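Kulodell opens a place to leave things you don't need

The town of Kulodell has opened its first exchange point for used household things. It is in the former post office on the Vella side of the river, and everybody who lives in the town can use it without payment.

The idea is simple. People bring small things which are still good, such as hand tools, kitchen items, lamps and toys. Other people can come and take them home. There is no need to bring something in order to take something, but one visitor can take at most 12 items in a month.

The exchange point is managed by Cotik, a local association which already runs the bicycle workshop in the same street. The town pays for the heating and the electricity. Cotik received the keys in January and used the winter to paint the walls and repair the back door, which did not close well for many years.
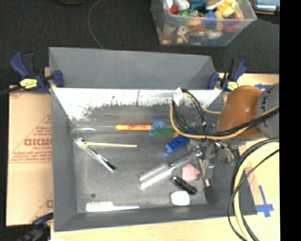
Large furniture is not accepted at the moment, as the building has only one room and a narrow entrance. Mattresses, medicines, paint and car batteries must still go to the recycling yard in Tan. Electrical devices are accepted only if they have a complete cable, and they are tested at the desk before they go on the shelves.

According to the town office, the yard in Tan became too far for many residents after the direct bus was stopped last year. In a survey in the autumn, 500 households answered the question of what they do with old things. The most common answer was that they keep them in the cellar.

The town has given 1000 printed guides to schools, shops and the library. The guide explains in two languages what can be brought and how it should be cleaned before.

The exchange point is open in the mornings from 9 until noon, and on market days also in the afternoon. Things should not be left in front of the door when it is closed. A second exchange point, near the railway station, will be discussed by the town council in March.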